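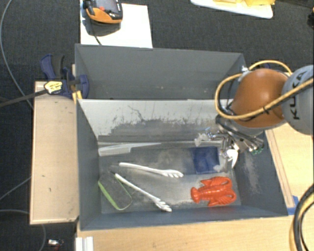 Two grey bins, one behind the other, with kitchen utensils and toys in the front one.

I love a big grey bin. I know the pretty baskets get all the attention, but if you have a kitchen that children also live in (mine do, mostly under the table) then sooner or later the spatulas and the toys end up together, and you may as well have something deep to put them in. There's a bright orange-red lobster in the one in the photo and I'm very fond of it. It does make the whisk-and-ladle business a bit more cheerful!

So, a few things I've picked up over the years of sorting mixed tubs.

Start with the floor of the bin, which sounds backwards, but the small flat bits always go to the bottom and they're the ones you'll be hunting for in January. Lift the big things out first, put them on a tea towel, and then go in for the flat stuff. A dark blue square lying flat on grey is surprisingly easy to miss, so have a decent light on - I do mine after breakfast when the sun comes in over the sink.

Next, two piles. I used to do 6 (baking, serving, bath toys, animals, bits of sets, mystery) and I never once finished. Now it's kitchen and toys, and the mystery things go to whichever pile is nearer. You can be fussy later on, with a cup of tea.

Anything that's going back near food gets washed, even if it looks perfectly clean. Hot water, washing-up liquid, a good rinse, then left on the rack overnight. Plastic animals can go in the same bowl afterwards, but check for a little hole underneath first, as water gets inside and goes horrid. If there is one, just wipe it over with a damp cloth.

Now, scuffs. Plastic bins get them, and pale powdery marks on a grey wall do look grubby. Try a damp cloth before anything else, because quite a lot of that chalky stuff is only sitting on the surface. If it's still there when the bin's dry, a paste of bicarb and a drop of water on a soft sponge is worth a go. Proper scratches and worn patches I leave alone. I once went at one with a scouring pad and made it twice the size, so please don't. The bin doesn't mind.

My own tubs are Ellwood ones, 110 litres the pair, and they've been dropped down the cellar steps more than once. Before those I had a Fliltovik with a lid, and the lid was the trouble - everyone put things on top of it and no one put anything in.

Do keep a second bin behind the first if you've got the room. The front one is for whatever's in use, the back one is where I put things I'm not sure about, and if we haven't gone looking for them by the end of the school holidays they go to the charity shop. Except lobsters. Lobsters stay.

Next time I'll do the cutlery drawer, which has got properly out of hand.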